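How I declutter a kitchen cupboard in one afternoon

I used to put this job off until December, when the in-laws were due and the doors wouldn't shut. Now I do one cupboard at a time, and it takes me an afternoon with the radio on.

Start by emptying the whole thing. Yes, all of it, even the back corner with the fondue forks! Put everything on the worktop, like with like, and stack what stacks.
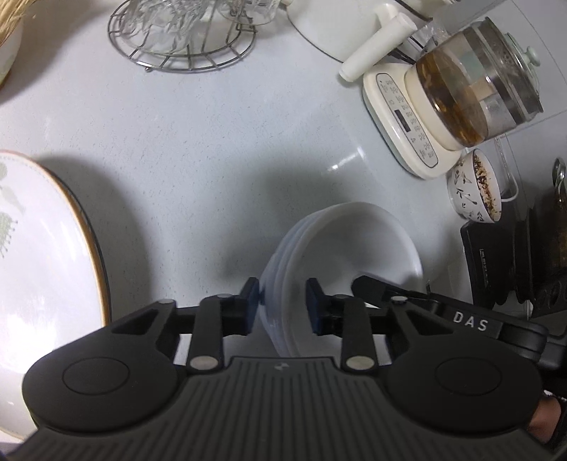

White bowls, nested together on the worktop.

Next, wipe the shelves. I use 80 ml of white vinegar topped up with 200 ml of warm water in an old spray bottle, then go over it with a dry cloth. Leave the doors open while you have a cup of tea — damp shelves make liners curl.

Now the sorting. I make a keep pile, a give-away pile and a "not sure" box. Anything I've cooked with or eaten from since last winter goes straight back. Chipped things go, however fond I am of them (goodbye, Purida gravy boat). The box gets taped shut and goes in the loft for 6 months, and if I haven't gone up to fetch something by then, off it goes to the charity shop in Masberg.

Bowls are the ones I always get wrong. We're a family of four and I once owned 11 cereal bowls, plus the big serving ones.
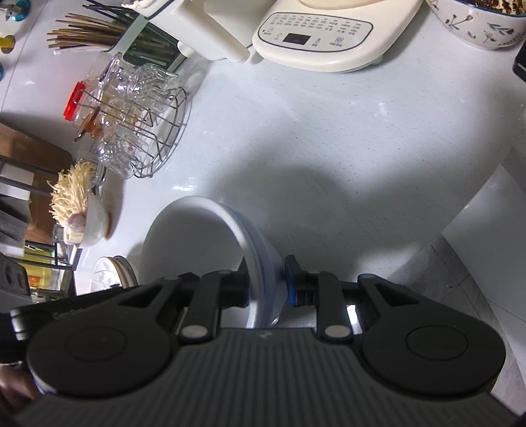
So my rule these days is two per person and a couple for guests, which still leaves me one short when everybody wants soup and then pudding, but I can live with washing up.

When you put things back, daily stuff goes between hip and shoulder height. Heavy pans go low. I have a Heko wire shelf in the tall cupboard so the plates aren't buried under everything else, and it was well worth the money. Don't buy any organisers before you've sorted, though. I've got two Sperling drawer dividers that fit no drawer in this house.

Last job: stick a bit of masking tape inside the door and write down what lives on each shelf. My lot ignored it for a week or so, then the colander started turning up in the right place. Next up is the cupboard under the sink, and I'm not looking forward to it.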